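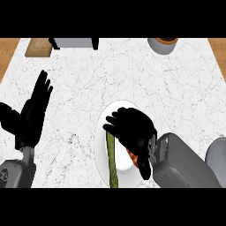

September, evening, second week in Pikville

Today I was allowed to drive both arms by myself. The task is called "plate clearing" in the Midedora list, and it is only in the simulator for now. I sit on a chair with the gloves on, and the robot in the computer kitchen does what my hands do, with a small delay. The delay is short, but my fingers notice it.

The orange piece was my problem the whole morning. The green one lies across the plate and is long, so I can reach it from many sides. For the orange one I must bring the right hand over the plate and close four fingers and the thumb slowly. If I close fast, it jumps away. I made 11 tries before lunch and kept only 2. The others I marked as bad and deleted, as the instruction says.

My left hand gets tired, even when it has nothing to do. I hold it open and up, away from the plate, and after ten minutes the shoulder hurts. I should ask if I may rest the elbow on a pillow.

The afternoon was better. I stopped looking at my own hands and looked only at the black fingers on the screen. I saved 10 more good ones. Listum wants some 3,700 for the whole kitchen set before winter, from all of us together. I try not to divide this number.

On the bus home I caught myself holding the ticket with the thumb very low, like in the gloves. Then I cut a carrot for the soup, and it felt too easy and a little strange.

Tomorrow the Saxena gloves come back from repair. I hope they are my size.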